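Canteen and Catering Group
Minutes of the November meeting, Pelupessy building, 2.15 pm

1. Minutes of the last meeting
Agreed, once "soap" had been corrected to "soup" in two places.

2. Fridge temperature logs
The paper logs for the back kitchen show the same reading, in the same pen, for 13 days running. The group admired the fridge's consistency and asked for a second thermometer.
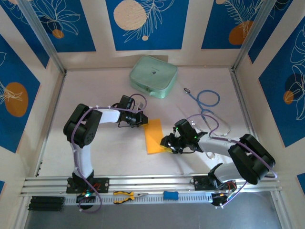

The Lultex software trial was then discussed. It would send an alert whenever a reading is missed. The kitchen's view was that it already gets plenty of alerts, most of them from the dishwasher. Trial to go ahead on the two main fridges only, with paper kept up alongside until the new year.

3. Allergen labels
Gerkura has sent 453 labels against an order for 196, all of them reading "may contain celery". Surplus to go back. Sandwiches to be labelled by hand in the meantime – legibly, it was stressed.

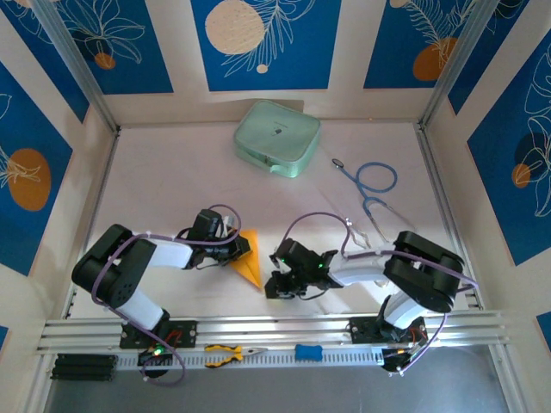 4. Menu and suppliers
Denis Bakery can deliver by 8 am if we take rolls as well as loaves. Agreed. The lentil bake was raised again and will stay on the menu, the vote being tied.

5. Actions
Kitchen: buy thermometer, return labels.
Office: reply to Lultex and confirm the bread order.
All: read the cleaning rota, which has been on the door since spring.

6. Any other business
The missing ladle is still missing.

Meeting closed at 3.05 pm.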